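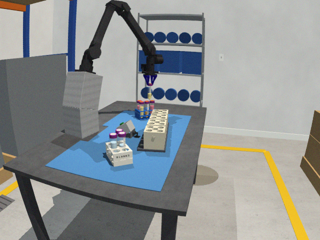
El Club de Críquet Trellel disputará la próxima temporada en el campo de Merkness, tras cerrar un acuerdo de cesión que empezó a negociarse cuando la mitad del primer equipo todavía llevaba aparato dental. El acuerdo incluye el terreno de juego, dos vestuarios y una caseta de anotación cuya puerta abre hacia dentro, salvo los días de humedad, en que no abre. Durante los últimos meses la directiva ha llevado el expediente con el mismo cuidado con que una pinza robótica sostiene un tubo de muestras por el tapón: en vertical, sin movimientos bruscos y procurando que nadie estornude cerca. La firma se produjo en marzo y el bolígrafo ha sido devuelto.

El traslado pone fin a once temporadas en el polígono, donde el club compartía césped con dos equipos de fútbol, uno de rugby y una familia de conejos que jamás abonó la cuota. Los rivales recordarán el campo antiguo por su peculiar inclinación hacia el lado del aparcamiento, responsable de buena parte de los cuatros anotados por el Trellel y de casi todas las reclamaciones al seguro.

La nueva línea de límite quedará a 71 metros del centro en su punto más lejano. El club reconoce que algunos de sus bateadores no habían contemplado hasta ahora la existencia de semejante distancia y ha programado entrenamientos específicos.

«Estamos muy contentos. Por primera vez vamos a perder el sorteo en un campo propio», declaró Etenesh Seyoum, presidenta del club y lanzadora del segundo equipo. «Quiero dar las gracias a quienes han cortado la hierba, a quienes han prometido cortarla y a quienes han preguntado si de verdad hacía falta cortarla tanto.»

Femard seguirá como patrocinador principal y su nombre aparecerá en la manga izquierda de la camiseta. El año pasado apareció en la derecha, del revés, por un error de imprenta que la empresa encajó con una elegancia que el club no olvida. La nueva equipación mantiene el color crema, que con dos lavados pasa a ser el color de siempre.

TROFEO LYTVYNENKO

El primer encuentro oficial en Merkness será la semifinal del Trofeo Lytvynenko, a 20 overs por equipo, con inicio a las once de la mañana. Las puertas abrirán a las diez. El bar abrirá a las nueve y media, lo que obligará a los más puntuales a acceder a él por un procedimiento que todavía se está estudiando.

El Trellel llega a la semifinal después de eliminar al Costa Norte por un solo wicket, en un partido que la crónica interna califica de «sólido» y que los asistentes describieron con otras palabras. La pareja final necesitó nueve lanzamientos para sumar la última carrera, lograda gracias a un toque con el borde del bate que su autor sigue defendiendo como deliberado.
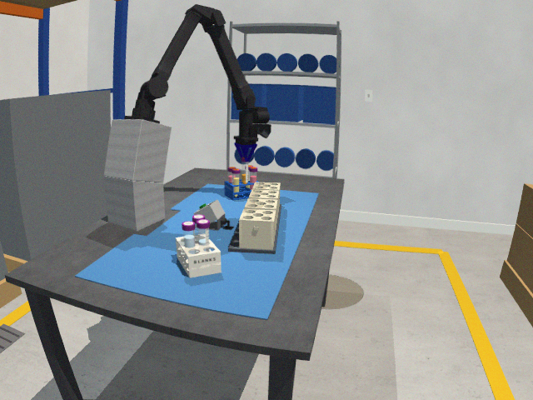
Brazo robótico sobre una gradilla azul para tubos. Imagen generada por ordenador.

ENTRADAS Y ABONOS

La grada provisional dispone de 571 localidades, cifra que supera con holgura la asistencia acumulada de la temporada pasada y que el club ha decidido interpretar como margen de crecimiento. El abono anual costará 90 euros e incluye todos los partidos de liga del primer equipo, el té del descanso y un cojín que deberá devolverse. La entrada será gratuita para menores de doce años y para quien acredite saber explicar la regla del leg before wicket a la persona sentada a su lado.

Los abonos podrán adquirirse en la taquilla de Merkness los días de entrenamiento, de seis a ocho de la tarde. No se admiten reservas por teléfono: el teléfono lo tiene el antiguo secretario, que se mudó.

El club recuerda que los vehículos deberán estacionar detrás de la caseta de anotación. La explanada situada junto a la pista de atletismo queda dentro del alcance de un seis bien golpeado y, según la experiencia reciente, también de uno mal golpeado.

Sobre el Club de Críquet Trellel
El Trellel cuenta con dos equipos sénior, uno femenino y una escuela para jóvenes. Ha ganado el Trofeo Lytvynenko en una ocasión, por incomparecencia del rival.

Contacto para medios: oficina de prensa del club, campo de Merkness, de cinco a siete de la tarde. Si llueve, preguntar en el bar.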